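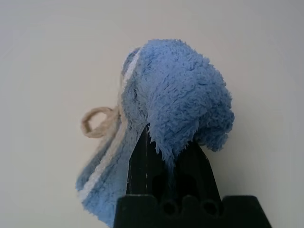

Fig. 1. Blue cloth, deep pile, with a narrow white stripe near the edge.

Housekeeping Practice, Unit 4: Cloths and small spills
Handout for 16th February

Most of what gets said about cleaning cloths comes from the people who sell them. Read the Silletti leaflet in your pack before the session and underline every claim you could test with a kitchen scale. There are fewer than you'd expect.

1. Pile depth
A shaggy cloth has more surface than a flat one, so it should hold more liquid. Fine. Whether it picks up a thin drop from a smooth table any better is a separate question, and the leaflet slides from one to the other without stopping. Lovau prints "400 washes" on its packet. Dankwa prints 390, which sounds more careful, but neither one says what the cloth could still do at the end.

2. Small spills
Textbook exercises like to use a full cup knocked over. Scattered drops are more common and get worse treatment, as people tend to swipe across the lot and spread a film over a clean surface.
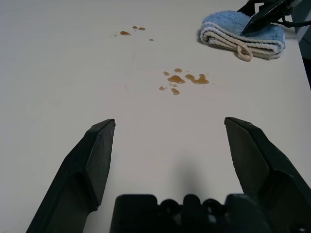 Brown drops on a pale top are easy to find. Clear ones are not, so look along the surface from a low angle before you decide you are done. Work on one group at a time. Press, lift, turn to a clean part of the cloth, then wipe inward from the outside of the group.

The usual advice is to wait 30 seconds with the cloth pressed down. I have not found a source for that number. Try 10 and compare — if you can't tell the difference, write that down.

3. For the March session
Weigh a dry cloth, blot a measured spill, weigh it again. Do this with one deep-pile cloth and one flat one. Record the results on the Follix sheet, including the runs that went wrong. "It felt more absorbent" will not be accepted as a result.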